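Notebook, textiles bench, Nivside workshop
08/09/2019
Entry by: Lionel Greenwood
Print this page | E-mail this page

Folding and pressing cottons: turquoise on the marble

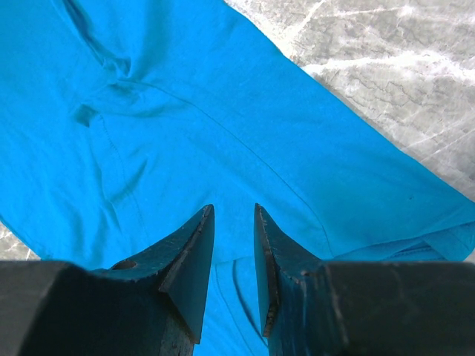
Ridness wrote in the margin of my last entry that I should stop smoothing from the hem, as it only pushes all the slack up into the sleeve, and to start at the armhole and work outwards with the flat of the hand. Tried it all morning and I'm a convert! The sleeve seam is where the trouble lives. You get a soft crease running down towards it, it tightens up as it goes, and then there's a little pinched pocket of cloth that will press in as a hard line if you miss it.

What I do now: find the curved stitching with a fingertip, hold just below it, and draw the cloth away towards the side. Then a light shake from the shoulder and lay it back down. Much better than tugging the hem, and the knit doesn't go wavy along the edge.

The colour is a joy to work with, by the way. On that bright blue-green every dip goes a deep teal and every ridge goes pale, so you can read the creases from across the bench. I had a grey marl one after it and was practically working by feel. If anyone is learning to fold, give them the bright ones first.

Also very taken with the marble. Cotton slides on it where it used to drag on the old felt, so small corrections take one hand. Two grumbles: pale shirts vanish against the grey and white, and I keep taking the veins for loose threads and trying to pick them off (three times today).

Folding order that worked best, for Lambert's shelf:
- sleeve seams flat first, both sides
- side edge straight, checked by eye
- sleeves in, then sides to the middle
- bottom up in two goes, never one

Got through 7 this way without having to refold any, which for me is a record. Steam on low, cloth between iron and shirt. I didn't like what full steam did to the neck rib in March and don't want to repeat it.

Still to do: try the same start on long sleeves. Ask whether the Nultomix spray is worth having on thicker jersey, or whether a damp cloth does the same. Sweep under the bench, the lint is shocking.

Contact the workshop desk | © Nivside 2019 | Back to top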